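05/02/2021

Project report: does the size of the blast media change how well paint sticks?

I picked this one mainly because my uncle runs a small gate and railing workshop, and I spent half my childhood being told to keep out of the blasting room. So when the list of topics went up and "surface preparation" was on it, I put my name down before I'd read the rest (sorry to whoever wanted it).

The question I ended up with was pretty plain. If you clean a mild steel plate with a coarse abrasive and another with a fine one, then paint both the same way, does the paint hold on better to one of them? Samira Ghanem, who supervised me, made me cut it down from a much bigger idea with five metals and three paints, and she was right, I'd still be out there now.

I got my plates cut by Hourani, the metal merchant on the ring road. They came with mill scale on and a bit of light rust round the edges, which suited me fine. The abrasives were a coarse angular grit and a fine one, both from Stikdale, who let me have part bags so I didn't have to find a home for a whole pallet. The blasting cabinet was the old one at Mendside. It leaks at the left glove and the light is awful, but it does the job if you wipe the window every few minutes.

Each plate got 60 seconds a side with the nozzle at the same height. I made a little stop out of scrap angle to keep my hand from drifting, and I wish I'd thought of it on day one, as the first batch came out stripy and had to be thrown away. 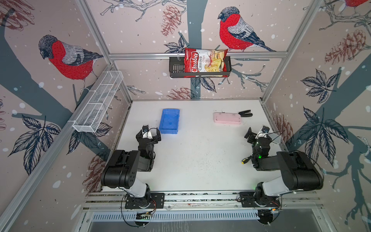
**Surface Finishing Group, Department of Materials and Manufacture**

After blasting I measured the roughness with the replica tape (you rub it down, peel it off and put it in the gauge). The coarse grit gave me an average of 92 microns and the fine grit was well under half of that. I'd expected a gap but not such a big one! Then it was one coat of Grovon zinc primer on everything, left to cure in the store cupboard where the temperature doesn't move much.

For the pull-off test you glue a small metal button to the paint and drag it off with a hand pump until something gives. My best coarse plate let go at 375 on the gauge, in the arbitrary units of our very elderly tester, so please only compare my numbers with each other. The fine plates were lower nearly every time, though not by as much as the roughness made me think. Two of them failed in the glue and I've left those out of the averages.

What I didn't see coming was the tips of the coarse surface showing through the primer. If you look under the bench microscope there are little bright peaks where the coat is very thin, and after the salt spray those were the first places to go brown. So the coarse grit holds the paint better but needs more paint on it. My uncle said "well, yes" when I rang him.

Problems, in no special order:

- I reused the grit too many times. It rounds off and gets dusty, and I didn't log how many passes each lot had done.
- The compressor pressure dropped whenever the other bay was running.
- I should have weighed the plates before and after. Samira asked for this in week two and I forgot.

If I get to carry it on after April I'd like to try a mix of the two sizes, and put a second coat on half the coarse plates to see if the brown spots go away. The cabinet's nozzle also wants replacing first, it's worn oval.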